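Forum Zestine > Maison > Cuisine et plans de travail

Traces mates sur un plan de travail en marbre blanc, que faire ?

Posté par bestaleck, le 23 juin 2021

Bonjour,
On a un plan de travail en marbre blanc depuis octobre. Un demi-citron est resté posé dessus une soirée et il y a maintenant un rond mat près de l'évier. J'ai essayé l'eau savonneuse puis le bicarbonate, aucun changement. Un marbrier me demande 959 euros pour reprendre toute la surface, déplacement compris. 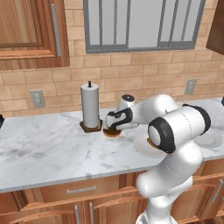
Au toucher c'est à peine rugueux, mais en lumière rasante on ne voit que ça. Est-ce que ça se rattrape soi-même, ou est-ce que je risque d'aggraver ? Le marbre est poli brillant et je ne sais pas s'il a été traité à la pose.
Merci d'avance.

2 réponses

Manalastas
Ce n'est pas une tache, c'est une attaque acide. Le citron a rongé le poli, donc aucun nettoyant ne l'enlèvera. Pour une petite zone, on peut repolir avec une poudre à marbre (oxyde d'étain) : un peu d'eau, un feutre propre, des cercles sans appuyer pendant 10 minutes, puis rincer et sécher. Il faut parfois 4 passages. Faites d'abord un essai dans un coin caché — certains marbres réagissent mal et le raccord se voit.
Si l'ongle accroche sur le bord de la trace, la poudre ne suffira pas et il faudra passer par des disques diamantés. Là, je laisserais faire un professionnel, en demandant un prix pour la zone seule. Le devis que vous avez couvre tout le plan.
Et plus de vinaigre ni d'anticalcaire dessus, même dilués.
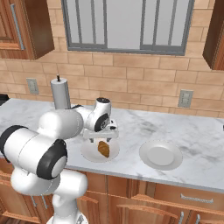 Entretien et protection

Pour la suite, un hydrofuge oléofuge une fois par an limite les taches de gras et de café. Par contre il n'empêche pas les marques d'acide, beaucoup de vendeurs oublient de le dire. Planche à découper pour les agrumes et les tomates, et on essuie tout de suite.

zetinix76
Moi j'ai mis de la pierre d'argile et c'est parti. Enfin c'était du granit.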